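Setting up the charge timer on your Dristen

I put this section together after doing the job on our own minibus at the Dovisby depot, so it follows the order I found easiest. You'll need the vehicle parked, the handbrake on and the charging cable within reach.

1. Plug the cable into the charge post first, then into the vehicle. Wait for the steady green light by the socket.

2. Switch the dash display on and open Charging, then Timer. If you see a padlock, type in code 463 and press OK.

3. Set your start time. I go for the cheap overnight rate, but check your own tariff as the Figueroa posts run on a different one from the posts at Dirnmont.

4. Choose your upper limit. For everyday routes I leave mine at 80 per cent – a full charge is only worth having before a long run.

Note: the clock doesn't change itself in April, so put it forward by hand or your timer will start an hour out. I forgot, and spent a very puzzled morning looking at a half-charged bus! 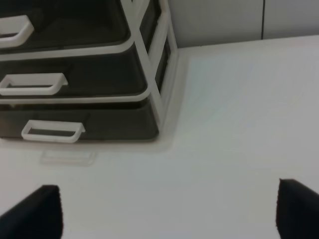
5. Press Save and hold it for 8 seconds, until the display beeps twice. Let go too early and it drops everything you've just typed in (yes, I've done that as well).

6. Lock the doors. The light should turn from green to slow blue, meaning the timer is waiting.

Caution: don't pull the cable out while the light is flashing blue. Press Stop on the post and let it settle first.

If you get message 173, the post and the vehicle aren't talking to each other. Unplug both ends and go back to step 1. Message 477 is a fault in the cable itself – stop using it and ask for another.

Last changed 28th September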